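Speaker notes: Rim grasp faults in the basket-to-washer task
Latifa Slaoui, Lahlou
February 2018

Slide 1. Title
Say who we are. Lahlou does fault analysis for the Homby mobile manipulator. The laundry task at the Plisterau test site is one of four we cover. I will only talk about this one. Hold questions on the navigation stack for the Jarneck session.

Slide 2. The task
Two arms. Find the basket, grasp the rim, bring it to a front-loading washer, move the clothes from basket to drum. Wicker was requested by the site. Our earlier work used rigid plastic tubs, and the grasp settings were carried over unchanged. Come back to this on slide 5.

Slide 3. What went wrong
One serious fault out of 300 cycles. The left gripper reported a secure hold on the rim when it had closed on cloth. The arm lifted. The cloth slid, the load moved to the right arm, and the right wrist hit its torque limit. Protective stop after 90 milliseconds. The basket dropped. No one was inside the marked area, and nothing on the robot was bent.

The stop worked as specified. The grasp check did not, and the rest of the talk is on the grasp check.

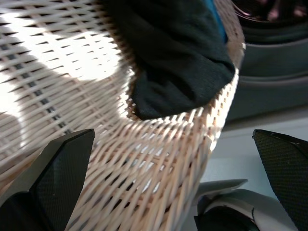
The check uses two signals, finger gap and motor current. A folded garment hanging over the rim gives almost the same gap as a thick braided edge. Current rises more slowly on cloth, but the check sampled it once, at the end of closing, when the two curves have met. Point to the crossing on the plot.

Slide 4. Log review
We pulled 2,554 grasp records from October onward and replayed them against the old check. Most false holds share one condition: fabric over the edge at the contact point. Dark fabric was worse. The depth camera returned few valid points on it, so the planner treated the fold as part of the rim. Do not spend long here. The full table is in the handout.

Slide 5. Wicker
Wicker flexes under the fingertips. On the plastic tub, any movement after closing meant slip. On a woven wall some movement is normal, so the slip threshold had been raised at the site to get rid of nuisance stops. That change was never entered in the settings log. State this plainly, it is the main process finding.

Slide 6. Cables
Secondary item. During the review we also looked at cable slack near the wrist. A loop that clears the arm in the parked pose can come close to the load when the arm reaches down. No snag was recorded. We rate it as a hazard to be closed before longer runs. 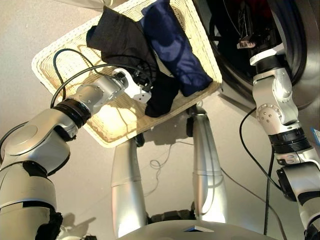 Why not simply lower the slip threshold again?
It would bring back the nuisance stops, and operators would raise it a second time. The threshold has to depend on the material being held, with the value locked and logged.

Slide 7. Changes made
Read these out, one line each.

1. Current is sampled through the whole closing motion and compared with a stored curve for wicker.

2. A test lift of 2 centimeters comes before the full lift. If either wrist load drifts, the arms set the basket down and release.

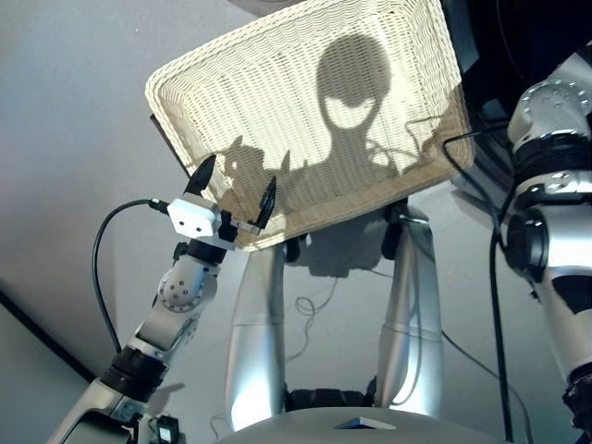
3. Cloth found over the rim is moved inside the basket before any rim grasp is tried.

4. Slip thresholds can be edited only with a second sign-off, and the edit is written to the run log.

Slide 8. Still open
The stored curve was made with one basket. A looser weave may need its own. The test lift also adds time to every cycle, and Plisterau has asked for a figure we do not have yet. Contact details are on the last page of the handout.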